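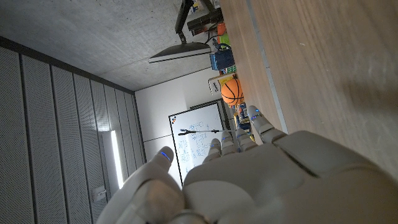
In Praise of the Dull Example

For most of my working life I believed that the clever part of a robot was the part you bought. You saved up, you chose the arm or the hand with the best figures on the sheet, you bolted it down, and then some bright person wrote the program that made it earn its keep. I held that view quite comfortably until February, when I was asked to help gather examples for a hand that was meant to learn by being shown, and I have been slowly changing my mind ever since.

Our project is called Udeo, and its aim sounds modest enough when I describe it to my neighbours. We want a five-fingered hand to pick up ordinary things from a table and put them down somewhere sensible. A person guides it through the job, the whole business is recorded, and the recording goes into the pile. When the pile is large enough, the learning system has a go on its own. My neighbours nod at this and ask when it will do the washing up, and I tell them we are still on sponges.

What I had not understood is how much of the outcome is settled in the gathering, long before anybody presses the button that starts the training. I had pictured the examples as a sort of fuel, all much the same, where the only question was how many litres you had in the tank. They are a good deal more like the stories a family tells its children. Whatever you keep repeating gets believed, including the bits you never meant to say.

Let me give you the case that taught me this. In our first good week we had three people guiding the hand, all keen, all right-handed, and all (I include myself) rather proud of how tidy our work looked. We would set the object down in the middle of the table, bring the hand over in a nice smooth curve, close the fingers and lift. If we fumbled, we threw that attempt away and did it again. By the end we had a beautiful set of recordings. The system trained on them was beautiful too, right up to the moment when something slipped, at which point it carried on lifting nothing at all and placed that nothing very gently in the tray. It had never once seen a slip. We had been too vain to show it one.

So my first plea, to anyone starting on this sort of work, is to keep your fumbles, provided you keep what you did about them. A person who drops a pair of scissors, tuts, goes back and takes hold from the other side has given you something worth far more than another perfect grasp. I would happily swap 20 flawless recordings for nine in which something goes a bit wrong and is put right.

My second plea is about patience, and about who has to supply it. There is a habit in our trade of treating the guiding as junior work, something to be handed to whoever joined last, while the grown-ups get on with the model. I think this is a mistake, and a slightly snobbish one. The person with their hand in the glove is making choices every second. Do I come at the cup from the handle side? Do I use the little finger, or let it trail? Do I wait until the thing has stopped rocking? Every one of those choices is a small opinion about how the world should be handled, and the system will take it up without argument. If you would not let a bored stranger write your textbook, I don't see why you would let one write this.

I say bored on purpose. Boredom gets into the recordings like damp into a wall. You can hear it before you can measure it – the chatter in the room stops, somebody starts looking at the clock, and the movements all go the same way. After a long afternoon our attempts were so alike that 11 of them in a row might as well have been one. We now swap over often, stop for tea when the talk dries up, and call it a day while people still feel they could do more. We gather less in a day than we did before, and I would defend that to anyone.

I know the other side of the argument, and it deserves a fair hearing. A colleague who came to us from a place called Drerkura puts it strongly: gather everything, from everyone, all the time, and let the sheer weight of it smooth out the silliness. There is sense in this. No single team has enough kinds of kitchen or workbench, or enough kinds of elbow for that matter, to cover the world, and a great heap of middling recordings will contain things that a careful little set never could. If I had the money that Vastberg has, perhaps I would be making the same case and feeling very pleased with it. But most of us do not have that money. Most of us have one hand, one table and a few patient people, and for us the question of which example to record next is the whole job.

I would also say, a touch more quietly, that a big heap does not excuse anyone from looking inside it. When we tried a shared set of recordings put together under the name Choi, I sat down with a pot of coffee and watched a good long stretch before we used any. My younger colleagues thought this quaint. Yet an hour of watching told me which tasks had been rushed and which had been done by someone who enjoyed them, and we chose accordingly. I still do it with our own, most Fridays, with the sound turned off and a notebook on my knee. The notes are mostly complaints about myself. I reach too early for anything soft, and I have a way of nudging things square before I pick them up, a habit I must have had since I was a boy laying the table. The hand has started doing it too.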